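4.2 Changes in the sorting task

Before October, brush sorting at the Bikville site was done by hand, by 27 workers on 2 shifts. The Skasarance cell took over picking; people kept the loading, the checking and the clearing of faults. Thin handles were the hardest items. When several lay close together the arm often closed on two at once, and a worker had to step in.

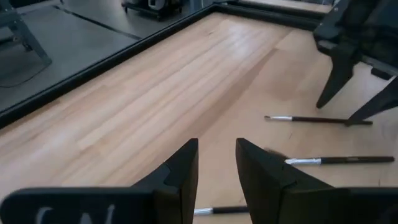 Figure 3. Thin brushes on the tabletop, seen from the wrist of one arm, with the second arm at upper right.

We logged 3642 picks. Workers told us that the waiting was new to them — they had set their own pace before, and now they followed the cell's. Several said their hands hurt less at the end of a shift. Others missed the talk across the bench, which had mostly stopped once the stations were moved apart.

Standing brushes upright in a clear container was the last step to be handed over. Drivow, which supplied the control software, had planned it for the first week, but the workers asked for a slower start and got it.

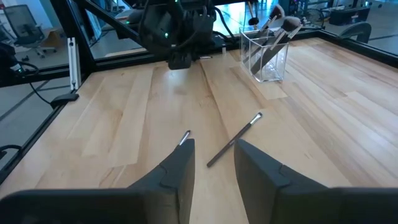 Page last modified: 11 January 2020

In the Karam trial, run earlier with a single arm, faults were passed to a technician. At Bikville the workers cleared 43 of them without outside help, and most wanted that duty written into their job grade. Management had not decided on this when our visits ended.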